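Refinishing armrests on a pale wood armchair without marking the leather seat

Furniture Care > Wood and Leather
Viewed 3,239 times

tackyarm

I have a wooden armchair with curved arms and a leather seat cushion, bought used in June. The tops of both arms are tacky where hands and forearms rest. The rest of the frame is hard and dry to the touch. The tackiness gets worse in humid weather and picks up lint. I have wiped the arms with a damp cloth and dish soap twice. Each time the surface felt better for a day and then went back to how it was.

The label under the seat rail says Burnero, with no model number. I don't know what the finish is. The wood is light, probably birch or beech, and the finish is clear with a low sheen. It doesn't flake. A fingernail leaves a dent in the tacky areas and nothing elsewhere.

The seat is reddish-brown leather over foam. It sits in the frame and I haven't found how it comes out. There are four screws on the underside of the rails, but I haven't touched them in case they also hold the frame together.

What I would like to know:

Is the finish failing, or is this only built-up skin oil?
If it has to come off, can I strip the arms and leave the uprights alone?
How do I protect the leather while working? The inside edge of the arm is only a few inches above the cushion.
I already own a can of Uvwood clear hardwax oil. Is it suitable for arms that get daily use?

The chair is used in a shared work room, so I would like it back in service within a week. There is no workshop. I would be working on the floor next to a window.

grainfiller

Both, most likely. Skin oil softens nitrocellulose lacquer and some older water-based finishes over several years. After that the softened film holds more oil, and the process continues. Soap removes what is on top of the film and leaves what is in it, so the tackiness comes back. The dent from your fingernail confirms that the film itself is soft.

First find out what the finish is. Do this on the underside of one arm:

Put a drop of denatured alcohol on the wood and wait a minute. If the spot turns sticky or dissolves, the finish is shellac.
If nothing happens, put a drop of lacquer thinner on a different spot. If it dissolves, the finish is lacquer. If it wrinkles or lifts, it is probably varnish or an older polyurethane.
If neither has an effect, the finish is probably a catalyzed or UV-cured factory coating.

Do the test where the finish is still hard. The contaminated area will react to nearly anything and will give you a false result.

Partial stripping is fine if you stop at a joint or a hard change of direction. On most chairs of this type the arm meets the front upright at a visible joint. Tape along that line. Do not try to feather a new finish into an old one in the middle of a flat surface. The edge will show at a low angle, particularly on pale wood, which will have darkened a little with age. Expect the stripped arms to be slightly lighter than the uprights at first.

Sequence:

1. Degrease with mineral spirits on a white cotton rag. Change the rag until it comes away clean.
2. Strip or scrape. A card scraper works well on the flat parts of a curved arm. Use a gel stripper on the tight curve near the front, applied with a small brush.
3. Degrease again. Oil will have reached the bare wood in the worst spots.
4. Sand by hand at 120, then 180. Stop there if you are using hardwax oil. Finer paper closes the surface and less oil goes in.
5. Apply the finish.

Hardwax oil is acceptable on arms. It is less resistant to skin oil than polyurethane, but it can be renewed locally, and on this part of a chair I consider that more useful. Apply it thin and buff off everything that has not soaked in after the interval on the can. Most complaints about sticky hardwax oil come from leaving excess on the surface.

Do not start if the relative humidity in the room is above 65 percent. Curing slows down and you will have the same tacky arms for a different reason.

Rags used with oil finishes can self-heat. Lay them flat outdoors to dry, or put them in water in a closed metal container.

dovetail_or_not

just sand it and put poly on. did mine in an afternoon, no problems. put a towel on the seat

Comments on this post

tackyarm: Which poly, and did you degrease first?

dovetail_or_not: whatever they had at the store. water based I think. didn't degrease

grainfiller: Water-based poly over wood with skin oil in it will fisheye in some cases and lose adhesion in others. It may hold on a chair that was not very contaminated. I would not skip the degreasing. A towel also lets stripper and solvent straight through to the leather.

seatpan

The finish has been covered, so this is about the seat and the reassembly.

Take the cushion out if you can. Four screws on the underside of the rails usually means two at the front and two at the back, driven up into a plywood or webbed base. On a frame with separate seat fixings, the structural joints are doweled or bolted from the side, and the heads are either visible on the outer face of the legs or under plugs. To check, back out one front screw by two turns and lift that corner of the cushion by hand. If the cushion moves relative to the frame and the frame joint stays closed, it is a seat screw. Do the same with the others, one at a time. Photograph the underside before removing anything and keep front and back screws apart. They are often different lengths, and a long screw in the wrong hole can come up through the base into the foam.

If the seat does not come out, mask it in two layers. The lower layer is a clean cotton sheet, which keeps plastic off the leather. The upper layer is polyethylene sheet, taped to the wood only. No tape of any kind on leather. Painter's tape will lift the color coat from a pigmented hide, and on an unfinished hide the adhesive leaves a dark line. Run the plastic up the inside of the front upright so that drips cannot get behind it.

Gel stripper on leather cannot be fixed. If there is no way to remove the seat, skip the stripper and scrape.

Once the arms are done, clean the leather. Use a product with a neutral pH. I use the Hofstetter leather cleaner, as foam, on a soft cloth, working one panel at a time from seam to seam. Stopping in the middle of a panel leaves a tide mark on some hides. Test at the back edge first. The front edge of the seat and the strip beside each arm usually hold the most dirt. Leave the cushion alone until the next day and then apply conditioner sparingly. Conditioner on the new finish will soften it, so keep it off the arms.

Final smoothness on an arm matters more than on a tabletop, since bare forearms notice everything. After the last coat has cured, rub lightly with 800 grit paper wrapped around a piece of felt, along the grain, with no pressure. It takes off dust nibs and does not cut through if you stay off the edges.

On the one-week target: stripping, sanding and two coats take three days including drying. Full cure takes longer than a week for most hardwax oils. Light use is fine during that time. Keep wet cups and damp clothing off the arms, and don't lay anything dyed over them.

One further point that applies to shared rooms. Arms get damaged by tables as often as by hands. Measure from the floor to the top of the arm and to the underside of whatever it gets pushed against. A table 31 inches high with a thick top will catch a high-armed chair right at the front of the curve, and that is where a new finish fails first. Leave enough clearance for the chair to swing past, or keep it away from the table and put an armless chair there. Our room has a rounded white table with a navy upholstered chair on one side, with a plain covering and white zigzag stitching down the edge of the back, and a leather-seated armchair with light wood arms set off to the side. Fabric chairs need vacuuming along the stitching with a brush nozzle and little else. The wood arms get a dry cloth once a week and a thin maintenance coat when water stops beading on them. 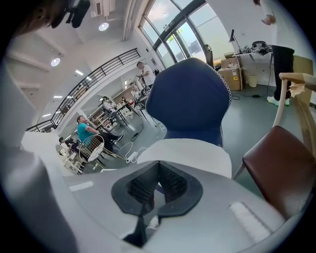
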